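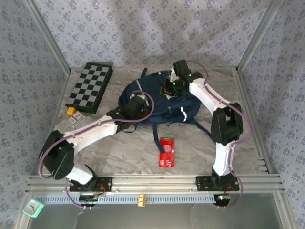 Pre-walk safety check: Pristitz night photo walk, under the elevated line

Route: 1067 Bilyk Avenue to the old Kasetti bakery sign and back along the canal fence
Month: January
Walked and checked by: Hjørdis Holmgren
Start of check: 4:40 p.m., last light

1. Meeting point clear of traffic
OK. The corner outside 1067 is wide and there's a deep doorway next to it if it rains. Street light works. I love this corner! The train comes over right as the sky goes purple and the girders throw stripes all the way across the pavement.

2. Sidewalk surface, Bilyk Avenue
OK with a note. One lifted slab by the shuttered key shop, east side. Walk leader to stop and point at it. People will be looking up (I was, and I already knew it was there).

3. Crossing under the tracks
Needs care. The signal gives you time to cross but no time to stop for a picture, and everybody is going to want the picture. It's the best view on the route, pillars lined up for block after block. Shoot from the curb on the north side, where there's a mailbox to lean on. Nobody sets up in the crosswalk.

4. Lighting between pillars
Partly OK. Two dark stretches. Small flashlights for the leader and the person at the back. Please don't fix the dark with flash, drivers are coming straight at you and it would be a shame to lose those blacks anyway. 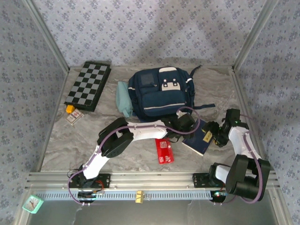 5. Bags and tripods
One bag each, zipped, worn on the front in the market block. Tripods allowed at the bakery and the canal fence only. Legs inside the line of the building, straps tucked in. A tabletop tripod on the mailbox worked beautifully for me at half a second.

6. Empty lot beside Wirus Tire
NOT OK to enter. The gate is hanging open again and there's broken glass and rebar in the weeds. You can get all of it through the fence: the painted wall, the stairs that go nowhere, the ghost of the old roofline on the brick. Put the lens right up to the chain link and open it up wide, the wire just melts away.

7. Kasetti sign
OK. Half the neon is out, so it reads "Kas ti" this month. Still gorgeous. Stand on the bus stop side and leave room for people getting off. The 7:10 bus swings in close to the curb.

8. Photographing people
Ask, smile, show them the screen. If somebody shakes their head, that's the end of it. The man with the fruit stand said yes and then rearranged his oranges for me, so do go and buy some oranges.

9. Canal fence and steps
Needs care. Handrail is loose on the third section down. Steps are closed to the group until I've been back to look. The view from the top is just as good, maybe better with the bridge in it.

10. Cold and batteries
Spare battery in an inside pocket. Mine gave up at frame 714. Gloves you can work a dial with.

11. Getting home
OK. Station elevator running at time of check. The whole loop took me around 3 hours with far too much stopping. Leader stays at the turnstiles until the last person is through.

Still open before the walk
Handrail, item 9: check again.
Lot gate, item 6: call the tire shop and ask who holds the padlock.
Second flashlight: needs a new bulb.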